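Forum Tags Unanswered Members Log in

Trikgate Help > Robots and Automation > Teaching and Programming

Filed under: two arms, cloth, hand guiding, remote control

Folding T-shirts with two arms: keep teaching by remote, or go back to moving them by hand?

papertable
June 5, 2019

Hi all, long-time reader, first time asking. I'm at a small shop in Wornport and I've been trying to get a pair of arms to fold a T-shirt from examples I show them. I came to this from regular pick-and-place work, where you jog to a point, save the point, jog to the next one and go home on time. Cloth is a whole other animal!

I started with hand guiding. Put the arm in free-drive, grab it by the wrist, walk it through the motion, record the joints. For one arm that was lovely. I could feel when the fingers were about to touch the table and I never once scraped anything. With two arms I ran out of me. I need a hand on each wrist plus something to work the grippers, and I'm also leaning right across the shirt while I do it, so my sleeves end up in every overhead video.

So I switched to remote control. I've got two handheld controllers going through a little program we call Bondix (our own thing, nothing you can download, sorry), one controller per arm, trigger closes the gripper. Now I can move both at once and stay out of the way. But I'm so much clumsier. I can't feel the table and I can't feel the cloth, and judging height from where I stand is mostly wishful thinking. I come down short and pinch air, or I come down too far and the arm faults, and then it's over to the pendant to clear it and start the whole thing again.

The part I'm worst at is the very first move, getting hold of one edge and lifting it while the other arm gets into place without dragging its cable through the shirt.
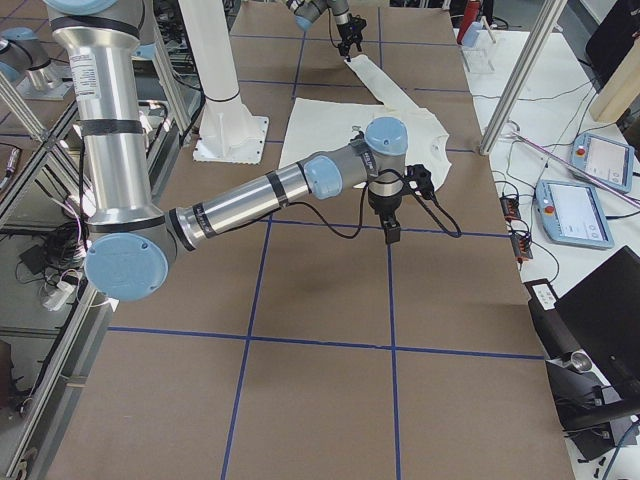
Far arm has the edge of the shirt, near arm over the middle of the table.

I've recorded 107 of these so far and the plan was to stop at 200 and train on the lot. But I went back through them last night and they don't look like they were made by one person. In the early ones I grab the hem, lift high and sort of flop it over. Later on I got nervous about the height and started sliding the edge across low. Then there's a stretch where I always use the far arm first, and then one where I swapped, for no reason I can remember. A lot of them have long pauses where I'm standing there deciding what to do.

I did a quick training run on what I have, just to see. The arms go to sensible places, close to the shirt, and then they hang there twitching. Every so often one of them commits and does a half-decent pinch. It has never gotten past the first fold without me stepping in.
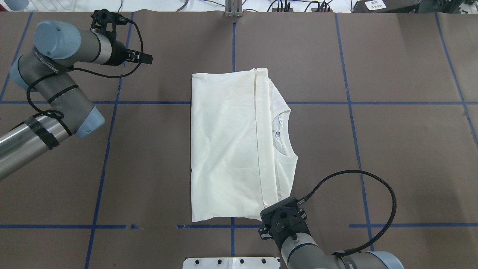
Anyway, the first long fold is the one I'd be happy to get working on its own. If it could do that every time I'd call it a win and worry about the sleeves and the second fold later. I put blue tape down in squares so I'd have something to line the shirt up against, but I've been kind of loose with it, and I couldn't tell you whether the shirt started in the same square each time.

What I'd like to know:

Do I throw out the old recordings or keep them in? It's a lot of evenings to put in the trash.

Would you mix hand-guided recordings with remote ones, or does that make a mess?

And is there any trick to feeling where the table is when you're on the controllers? I've tried standing on the other side and it only made my left and right go wrong.

Thanks, and sorry this got so long!

slowpinch

Oh boy, I could have written this. I did two-arm towels for a good while over at the McIver building and went through pretty much the same stages, including the sleeves in the video (I wore a T-shirt in November so my arms wouldn't look like laundry).

The twitching first. When the arms go near the shirt and hover, my bet is they're torn between your styles. If half your recordings say "go high from here" and the other half say "slide low from here," a simple policy will split the difference, and the middle isn't a move anybody would make. Your pauses make it worse. Every time you stood there thinking, you recorded a bunch of moments where the right thing to do with the gripper near the cloth is to hold still. It learned that very nicely.

So I would do this before recording anything new. Watch all of them at double speed and sort them into piles by how you did the first move. High flop with far arm first, low slide with far arm first, and so on. Pick the biggest pile that you also like the look of. Train on that alone, with the pauses trimmed. Don't delete the rest, just park them in another folder. I was sure I'd be worse off with less data and it was the best run I'd had up to then.

Trimming pauses is easy if you've got the joint log. Find stretches where neither arm moves and neither gripper changes, and cut most of it out of the video and the log together. Leave a little bit right after a gripper closes, though! The fingers need time to shut, and if you cut that the policy will start lifting before it has hold of anything. I learned that one the slow way.

Then write down your fold. I mean on paper, taped up where you can see it. Which arm goes first, which corner, how high, where the other arm parks while it waits. It feels silly when it's your own project, but after a dinner break I'd come back and do it differently without noticing. If you make a mistake halfway, decide ahead of time whether you toss that take or fix it. I like keeping a few where I miss the pinch, back up and try again, provided I do the backing up the same way each time. Those teach it what to do when it misses, and it's going to miss.

On mixing hand-guided and remote: I wouldn't, for this. If your policy looks through cameras, your body is in one set and missing from the other, so it can get hooked on that. Also my hand-guided paths were all smooth and a bit fast, and the remote ones wandered. What I would do is use hand guiding to find good spots. Drag one arm down until the fingers are at the height where they pinch well, write down the number off the pendant, and that's your floor. Same for the parking spot of the other arm.

Which gets me to your table question. Put the floor in software. Have Bondix refuse to send the gripper lower than that height no matter what your hand does. You then just push down until it stops going down, and close. You lose the feeling but you don't need it so much. It also ends the faulting, or it did for me, and half of my bad mood came from walking over to clear faults. Set it separately for each arm. Mine weren't mounted quite level with each other, and the number from one was wrong for the other.

Last thing, slow your controllers down near the cloth. I had it so a big move of my hand was a small move of the arm while I held a button. Felt like stirring glue at first, then I wouldn't work without it.

benchrat

just buy a folding board lol

serious part: check your time stamps. we had the same hover and twitch and it was the camera running behind the joint data. the arm was being shown old pictures. clap test it, close the gripper in view of the camera and see if the video and the log agree

cable_side_left

Agree with most of what slowpinch wrote, but I'd push back on going down to one pile right away with so few takes. It depends what differs between them. If you only swapped which arm goes first, you might be able to keep both piles and give the policy a label saying which kind it's looking at, then always ask for the one you want. I've had that work. High flop against low slide, I'd leave alone, same reason as above.

The bigger thing for me is your starting position. You say you've been loose with the tape. Loose is fine if it's loose on purpose! What bites you is the shirt drifting over an evening and you never noticing, so that your neat late recordings all start a bit left and your messy early ones all start a bit right. I'd use the squares as a real plan. Do a batch with the shirt lined up to one square, then a batch shifted over, then a batch turned a little. Write the start down next to each take. When it fails later you can look and see whether it was ever shown that spot in the first place.

And do the same test every time. I pick 8 starting spots, mark them in a notebook and never record training takes from them. After each training run I try the fold once from every one of those and write down how far it got. Before I did that I was going by feel, and my feel was mostly about whether the last try had gone well.

A couple of small ones about the two-arm part. Look at your cable loops. If the loop off the wrist swings low when you turn the hand, it can brush the shirt and move it, and then you're recording a fold plus a mystery nudge. I shortened mine with a strap and left enough for the wrist to turn all the way. Turn the wrist by hand to both ends of its travel before you trust the strap. I didn't, and pulled a connector.

For the lift, try having the first arm go up only as far as it takes to get the edge off the paper, then stop, then bring in the second arm. I used to lift way high because it looked clear to me from where I stood. All it did was pull the rest of the shirt along and wrinkle up the part that was supposed to stay put. Low and slow, and let the second arm hold down the body if you can spare it.

Shirts, too. A cotton tee that's been folded the same way all night gets a crease in it, and it wants to fold there by itself. Your robot will look like a genius and then flunk on a fresh one. I rotate 6 of them and shake each one out before it goes back down on the table.

If I were you I'd sort what you have, get the height floor in, and do one short evening of fresh takes of only that first long fold, stopping the recording as soon as the edge is let go. Short takes are less tiring and you'll make them more alike. Then post back how the hovering looks, and say how often you're logging the joints compared with the camera, I'd be curious about that either way.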